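Grusholm Upholstered Bench - Product and Fabric Data

Item: padded bench, backless, for hallway, bedroom or dressing room
Maker: Harero
Range: Grusholm
Cover: fixed, woven, gray
Supplied: assembled except for legs

The Grusholm is a low padded bench with a flat top. It is built on a softwood frame with corner blocks glued and screwed at each joint. The seat carries two layers of foam, a firm base and a softer top layer, with a thin wadding between foam and cover. The cover is stapled to the underside of the frame and closed with a black dust cloth. It cannot be taken off for washing. 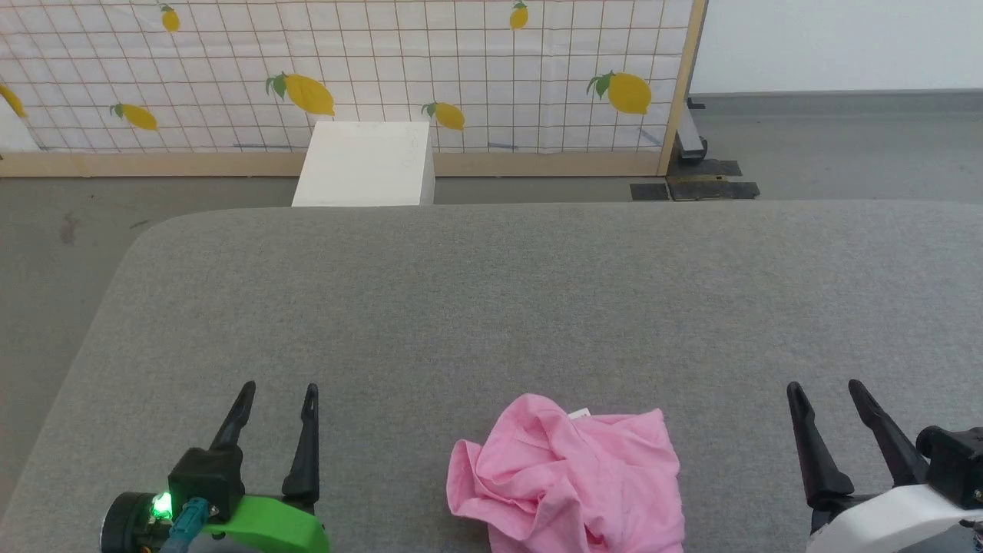
The legs ship in a zipped pocket under the dust cloth. Each leg has a threaded bolt and screws into a steel plate on the frame. Turn by hand until the shoulder of the leg meets the plate, then a further quarter turn. Do not use a wrench. Recheck after the first month of use. Felt pads are included for hard floors - on carpet, leave them off.

Seat load: the bench is rated for 2 adults seated. The rating does not cover standing, kneeling on one end, or use as a step. For contract settings such as hotels and fitting rooms, order the version with the center rail, part 373. The rail adds a fifth leg and changes nothing in the outer size. It cannot be fitted to a standard bench at a later date, as the plates are set before the cover goes on.

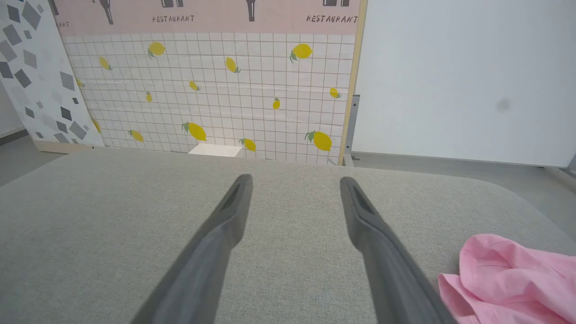 Fabric is cut from the roll in full widths and is not joined across the top. The warp runs from front to back. Dalibor Brabec drew the pattern for the first version, which had square corners and a piped seam; the piping wore through at the front and was dropped. On the current version the front corner is rounded and padded, and the edge curves down with no piping to catch. The fine crosshatch of the weave also hides small pulls better than the flat cloth used before. Any pulled thread should be pushed back through with a blunt needle and never cut.

Color may vary between rolls. Customers who need matching benches should place them on one order and write "same roll" in the notes field. Cloth from roll 191 onward has a tighter backing and can be mixed with later rolls, but not with earlier ones.

Cleaning
Vacuum with the soft brush head, in the direction of the warp.
Blot spills with a dry white cloth. Do not rub.
For marks that remain, use plain water and mild soap, then blot again.
Let the cover dry fully before sitting on it.
No steam, bleach or solvent cleaners.

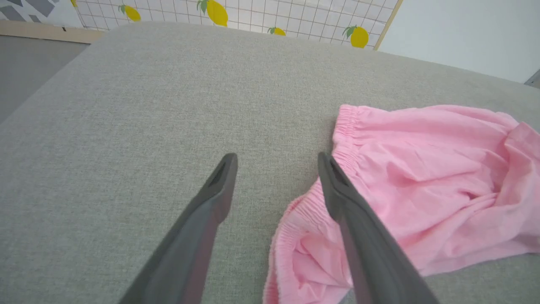

New dark denim can leave dye on pale cloth, and the warranty does not cover it. A spare length of the cover fabric can be ordered for testing cleaners or for patching. Send the roll number with the request. The number is printed on the white label under the dust cloth, next to the inspection stamp.

Warranty: 3 years on frame and leg plates, 2 years on foam. The foam will soften slightly in the first weeks, and this is not treated as a fault. Claims go to Norbert Zelenák at the Harero parts desk, with the order number and a photo of the underside.

Orders for the center rail version placed in December ship after the winter shutdown. Standard benches ship from stock. The Villa headboard uses the same cloth and can be cut from the same roll on request.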